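Nirkel Key Safe for Rental Homes
Sold by Trevo Guest Supply, Vultuscombe

The Nirkel is a wall-mounted key safe made for vacation rentals and second homes. Guests enter a code, the front drops open, and the keys are inside. It does not need wifi, an app or wiring.

The body is cast metal with a rubber weather cover over the buttons. We recommend it for houses near the water, where the cheaper dial boxes tend to seize up after a winter or two. The inside is big enough for a house key, a garage remote and a beach pass on one ring. Large car fobs will fit if you take them off the ring first.

Codes
There is one owner code and up to 12 guest codes. Each guest code can be left on until you cancel it, or set to stop working after a number of days you choose. Changing a code takes a minute at the box. If you have cleaners or a pool service, give them their own code so you don't have to send a new one every time the guests change.

Power
Runs on two AA batteries, included. Expect some 600 openings from a set. A red light comes on when they are getting low. If the batteries die completely, the backup key opens the box from the underside. Keep that key somewhere other than the rental.

Mounting
Four screws and anchors are in the carton, for brick, block or wood siding. Do not mount it on vinyl siding without a backing board. Most owners put it beside the side door or under the porch light. Check with your building first if you are in a condo, as many do not allow boxes on shared walls.

What's in the carton
Key safe with weather cover
Backup key
Screws and anchors
Two AA batteries
Guest instruction card, which can go in your listing or welcome book

Warranty and returns
5 years on the body and lock, one year on the keypad. Unused boxes can be returned in the original carton. We do not take back boxes that have been drilled or mounted.

Also available
The Cavalcanti is a larger box with the same keypad, for owners who leave more than one set of keys. It uses the same screw pattern, so you can swap one for the other without new holes. The January price list applies to both. 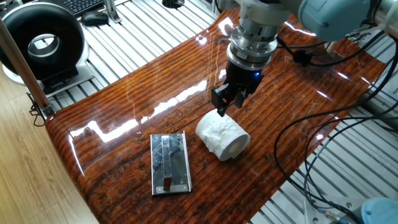 Kianoush Pakzad wrote that the keypad is easy to read after dark but the buttons are stiff for the first few weeks, and that he would have liked a second backup key in the carton. Extra backup keys can be ordered from us. Have the number from the inside of the door ready when you call.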